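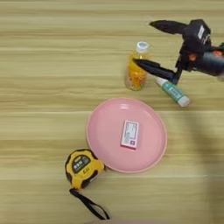
Can a Robot Tidy a Table?

Reading time: 2 minutes

In August our class went to the open day at Tritwood. A sign by the door said "Meet the helper of the future!" I had my doubts.

The robot's hand is called a gripper. It has two fingers and no thumb. Bhavana Suvarna, who ran the demo, told us it had practiced picking things up 2000 times. That sounds like a lot — but how many of those did it drop? We asked. She said they didn't have that number with them.

So watch closely when you see a robot show. Who chose the objects? Who put them there? A pink plate with a little box on it and a yellow tape measure beside it is much easier than your bedroom floor.

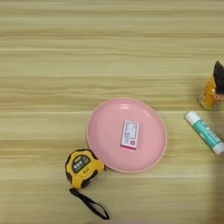 Try it yourself

Hold two rulers in one hand like chopsticks. Pick up an eraser. Now do it 21 times and write down every miss. Then ask a friend to move the eraser first. Is your score still good? Ask the robot people the same thing.

More for young readers
Do Robots Get Tired?
Inside the Prendeton Bus Garage
What Is a Sensor?

Questions? Write to Vimala Thomas, Kids' Page | Back to top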